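Niltaline extends hand-held gripper work at Gavcombe

Niltaline has confirmed that staff at its Gavcombe garment care service will continue to divide their working day between customer orders and the recording of folding tasks for automation. The arrangement, introduced in November, has been extended following a review led by operations manager Niloufar Naseri.

Under the scheme, employees handle clothing with a pair of hand-held grippers, one in each hand. The recordings are passed to Fakhoury, the company's engineering partner, and will be used to prepare a robotic folding station. Staff have so far completed 1,000 recorded folds.

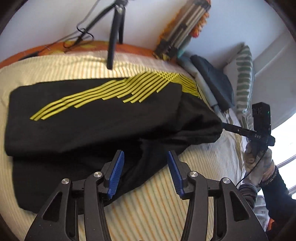

Two hand-held grippers at work on a black garment with a yellow-green stripe pattern.

Ms Naseri said the work had altered the daily routine more than the company had expected. "Folding with the grippers is slower than folding by hand, and people need regular breaks from it," she said. "We have therefore limited each recording session to two hours and adjusted order targets to match."

Régis Delorme, who represents employees at the site, welcomed the limit but asked for clearer terms on future duties. Niltaline has undertaken that time spent recording will be paid at the higher training rate, and that two new posts will be created to check and maintain the folding station.

Applications for both posts will open first to present staff. Enquiries should be addressed to Sebastião Moura in the personnel office.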